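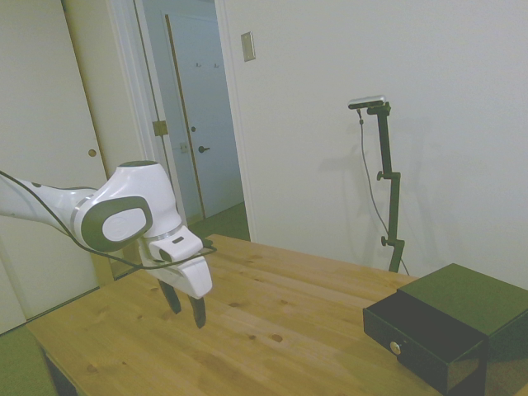
## 2023-03-26, gripper comparison, drawer task

Today I continued the comparison between the Melora gripper and the Lukáč gripper. The task is the same as in February: go to the small black drawer box, take the round knob, pull the drawer open, let go, back away. I write down everything, also the boring parts, so that the next person does not have to ask me.

Setup:

- White arm from the left side of the table, white gripper with two black fingers, drawer box at the right.
- Camera on the black stand behind the box. Both stand knobs tightened by hand. Please do not touch them until the series is finished.
- Controller: Burnura, firmware not changed from last time.
- Exposure fixed. With auto exposure the white wall makes the box too dark and the knob detection jumps.

### Melora fingers

Six trials with the standard fingertips. Closing speed was the default. The knob is small and round, and the flat tips touch it only on a thin line, so the grasp depends very much on the height. When the height was correct, the drawer came out without problem. In three trials the tips closed a little too high and slipped over the knob during the pull. The drawer moved a few millimeters and stopped.

I lowered the approach point and repeated two of the bad ones. Both opened. But then the fingers come close to the tabletop, and I don't like it, because the table is pine and already has enough marks from us.

### Lukáč fingers

Mounted after lunch. The change took longer than I wrote in the plan, as one of the screws of the adapter plate was from the wrong bag. (The right ones are now in the tin with the label "Skondinia plate". Put them back there, please.)

Also six trials. The tips have a soft V groove and they center the knob by themselves, also when the arm arrives a bit to the side. All six opened the drawer. One time the release was bad: the groove held the knob while the arm was already going back, and it pulled the drawer further than the target. I added a wait of 500 ms after the open command and it did not happen again in the trials after this one.

What I do not like with Lukáč is the width. When the fingers are open for the approach, the camera loses the knob behind them earlier than with Melora. For this drawer it is okay, we drive the last part blind anyway. For the handles in the next series it can be a problem.

### Cable

The black cable along the arm needs attention. It hangs in a loop below the wrist, and if the wrist turns more than a quarter, the loop goes lower than I want. It did not catch on anything today. I would like to fix it with one more strap on the upper link, but not so tight, we need the slack for the wrist.

### Controller notes

The Burnura stopped once with error 755. The manual says "joint limit prediction", which I understand as: it believes the next point will go outside, even if the arm is not there yet. I restarted from the home position and the same path was accepted. I saved the log, but did not look in it carefully. If somebody sees 755 again, please write the joint values before the restart. I forgot.

The force reading has still the small offset after a finger change. I set zero with the gripper open and in the air, away from the box, and then it stays good. Zero with closed fingers gives a wrong value.

### For next time

- [ ] Repeat Melora with the lower approach point, full series, so the comparison is fair
- [ ] Tape marks on the table for the box position (now I only have pencil)
- [ ] Strap for the cable
- [ ] Ask Skondinia if the adapter plate exists in a thinner version
- [ ] Try the camera a little higher on the stand, for the hidden knob with the Lukáč fingers. This needs a new calibration, so only after the series

My opinion for now is Lukáč for the drawer, and I keep the question open for the handles.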